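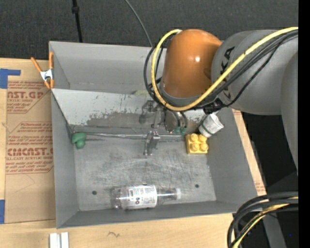

Gray open-topped bin on a wooden tabletop.

Renting storage bins from Bavau: common questions

How long can I keep the bins?
The basic rental runs 2 weeks. You can add time by the week until the day before pickup.

What sizes do you have?
Small, medium and large. The Ukora set is a mix of all three and suits a one-bedroom apartment.

How much weight can a bin hold?
Up to 100 pounds if the load is spread evenly. Put books in the small ones.

Do you deliver?
Yes, Tuesday through Saturday, up to 6 p.m. Stairs above the second floor cost $5 per flight.

Do I have to clean the bins before I return them?
Empty them and take off any tape. We wash them at our Dirkari warehouse.

What if a bin cracks?
Tell the driver at pickup. Normal wear is covered. Lost bins are charged to the card on file.

Can I cancel?
Cancel by noon the day before delivery for a full refund.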